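Sorting Station Project - Final Report
Blagoje Milošević
Submitted 19/05/2020

What I set out to do

My project was about the sorting station at the back of the shared workshop, the one everybody in our course uses and everybody complains about. If you've ever gone looking for the teaching blocks ten minutes before a demo, you know what I mean. Things got put back wherever there was a gap, and the next person started over from scratch. I wanted to lay the station out so that a new student could walk up, find what they needed and put it back without asking.

I picked this topic in March after losing most of an afternoon to a missing bag of spacers (they were in the drawer with the tape, of course). My advisor thought it sounded a little small for a project. I thought so too, until I started writing down everything that lives on and under that table!

What was there before

The old setup was cardboard boxes, mostly from the Etach parts orders, with writing on them in several people's handwriting. Some boxes had been relabeled so often that I gave up reading them and just looked inside. The blocks were mixed in with the connectors, and the connectors were mixed in with screws from a Cillari shelving kit that was put together before I got here.

I asked people in my lab section to keep a log of what they went looking for and whether they found it. I got 100 usable entries back, which was way more than I expected. Blocks and small plastic parts came up over and over. Tools hardly came up at all, so I left the tool wall alone.

The new layout

I kept the idea simple. Big stuff goes in bins at the back, the things you're working with right now go on a tray at the front, and the steel in between stays clear. I had a budget of 2,000 crowns for the whole thing and a rule that I couldn't drill into anything.

For the bins I went with blue plastic, with a thick rim so you can get a good hold on them when they're full. I looked at a set of clear ones from Tsikata first and really liked them, but they would have eaten the entire budget and then some. The trays are light gray, and I wanted them pale so that small parts would show up. I'm still happy with that choice.

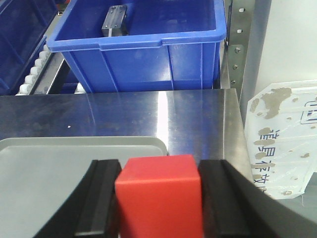
Figure 1. Red block at the front of the station, with the gray tray and a blue bin behind.

The steel top was already there and I didn't change it. It wipes down easily and you can slide a tray across it with one finger, but it shows every smudge, and it throws glare right back at you when the overhead lights are on. I tried swapping in a softer Lumesance lamp on the left side and that helped for reading labels - not so much for the shine in the middle of the table. A matte mat would probably fix it. Then again, a mat is one more thing to keep clean, and people do set coffee down there even though they're not supposed to.

Trying it out

The trial ran for 3 weeks. I put up one sheet of instructions and then made myself stay out of it, which was hard. The first few days were kind of a mess. People liked the trays so much that they carried them off to their own benches, and I kept finding them under laptops. I wrote STATION on the bottom of each one with a paint marker and after that they mostly came home.

The bins worked better than I'd hoped. I had worried that everything would end up in whichever one was closest, and that did happen with the connectors, so I moved the connector bin to the near end. Problem solved, at least for now.

Cost

I spent a little over 1,000 crowns on bins and trays, and the rest of what I used went to the lamp, labels and the paint marker. There was some money left and I've handed it back.

What I'd do differently

I'd start the log earlier and run it again after the change. I only have comments from the second half, and comments are nice to read but you can't put them in a table. I'd also buy a couple of spare trays. And the labels need to be bigger - mine looked great on my screen and tiny on the bins.

The layout sheet and the label files are in the course folder under my name.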